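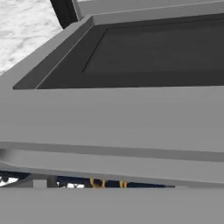 3. Getting the simulator ready for your open day

I run the Plurnico demo on the big screen at every Indero open day, so this section is how I set it up myself. The close-up view is the one visitors drift towards, and I always start there, with the dark recessed panel inside its raised grey rim and a bit of the white marble showing in the top left corner. If your marble comes up plain white, the textures haven't loaded, so close the program and open it again.

1. Switch on the demo laptop first, then the big screen. The other way round and mine comes up tiny!

2. Open Plurnico and choose the kitchen set called Niraren.

3. Type 216 in the start box. It's the run I know best, and I can chat over it without looking.

4. Press Play and let it go right through once before you open the doors.

5. Set the repeat delay to 12 seconds. I tried shorter and people couldn't get a question in – it felt rushed.

Note: visitors love changing the view themselves (children especially), so lend them the spare mouse. The Home key brings you back to the close-up.

Caution: never leave the Paucar arm switched on at the wall while the simulator is running. Ours was linked to the same laptop in September and I only spotted it when I went to plug in the kettle.

6. When the last visitors have gone, press Stop, save the log and shut the laptop down.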